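Drain surveys: common questions

Do I need to be at home?
Only if the manhole is behind a locked gate. Otherwise leave the covers clear and we will post a note when we have finished.

How far can you look along a pipe?
Our standard rod reaches 150 metres. Pipes narrower than your kitchen waste need a smaller camera, so please tell us when you book.

Will you dig up my garden?
No. A survey is done from the existing covers. If a repair is needed we quote for it separately — you are free to use another firm. 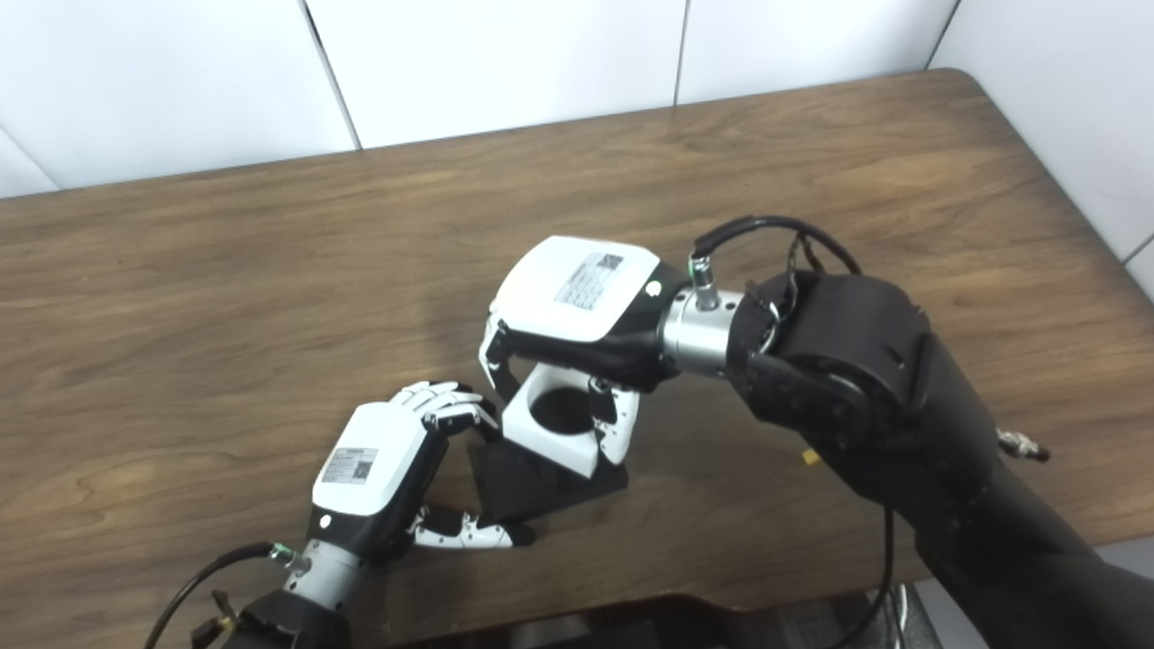 Rajitha Majumder

Who owns the shared drain?
In most cases the water company looks after any pipe that serves more than one house. The part that serves only yours, up to your boundary, is normally your job.

When will I get the report?
Within 5 working days. It comes by email with a plan of the pipe runs and the depth at each cover. Paper copies can be collected from the Vidovgate office.

Can you survey in bad weather?
Light rain is fine. After heavy rain the pipes may be too full to see anything, and we will offer you another date at no charge. January bookings are moved most often.

Page updated 2 May 2018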